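Count the Hours, Then Count the Demos

Most papers on teaching robots by demonstration report one number for data: how many demonstrations went in. Few report how long it took a person to collect them. I think the second number matters more, and I think the field has been slow to treat collection speed as a result worth publishing.

The usual argument for handheld grippers is that they let you leave the robot out of the recording step. A person holds a pair of fingers with a camera mounted behind them, does the task, and the motion is recovered afterward from the video. Compared with driving an arm by remote control, the time saved is large. I have no quarrel with that. My complaint is that once the robot is gone from the room, people stop looking for the next delay.

We looked for ours in August. Our group recorded a cup sorting task with a handheld gripper and kept a log of every minute, including the dull ones. One session gave us 126 usable demonstrations. The demonstrations themselves took 38 minutes. The session took most of a working day. The rest went to mapping the room, calibrating finger width, swapping batteries, copying files, and throwing out takes where tracking had failed. The tracking failures were the worst of it, as we learned about them hours later, when the person who did the recording had already gone home.

So we changed the order of work. Tracking is now checked on a nearby computer after each take, and a bad take is repeated on the spot. Calibration happens once per finger set and is stored. None of this is clever. A reviewer called it engineering, and meant it as a criticism. But over the following sessions we collected over 700 demonstrations with the same two people and the same table, and the policy trained on them handled cups it had not been trained on. The policy trained on the August set alone did not do this reliably. We changed nothing in the network.

There are fair objections. The first is that faster collection can produce worse data. People hurry, they repeat the same motion, and the set gets larger without getting wider. We saw some of this. By the second hour our operators were reaching for every cup from the same side. We now stop after 40 takes and rearrange the table, and that costs time we are glad to spend.

The second objection is that collection time depends on the people and the room, so it can't be compared between labs. That is true, and it is also true of success rates, which we all print anyway. A rough number with the setup described is still useful to a reader who has to decide whether to try a method with two students and a spare corner.

The third is that large labs can simply hire more operators. They can. Most of us can't, and a method that only works at that scale should say so in its first page.

What I would like to see is simple. Next to the demonstration count, print the total hours, setup and discarded takes included. Say how many takes were thrown away and when the failure was noticed. It would fit in one row of a table. I have started asking for it in reviews, and so far two sets of authors have added it.

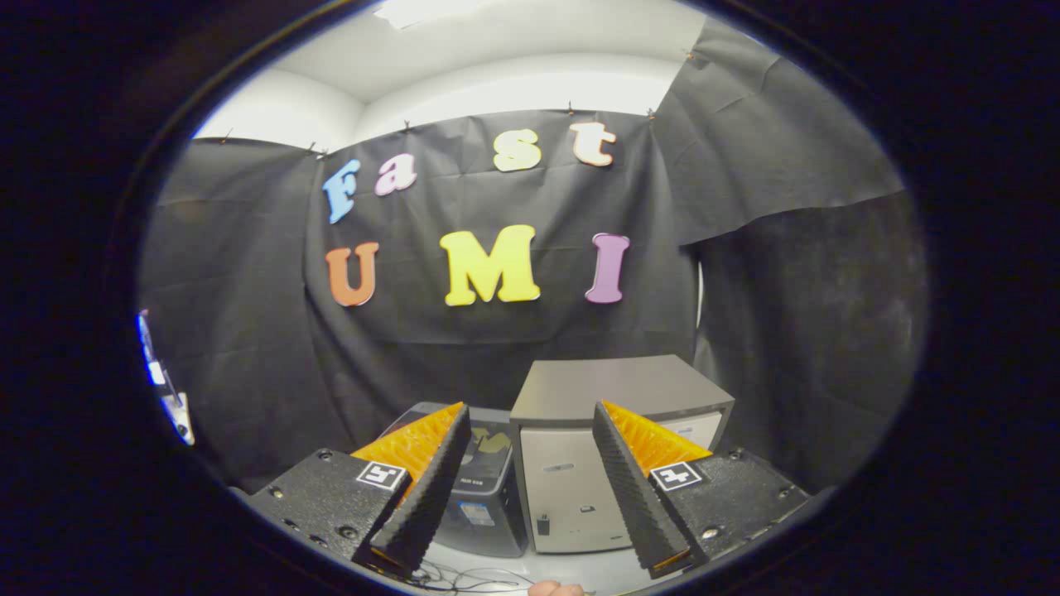

Foam letters spelling "Fast UMI" on a black backdrop, seen between the fingers of a handheld gripper.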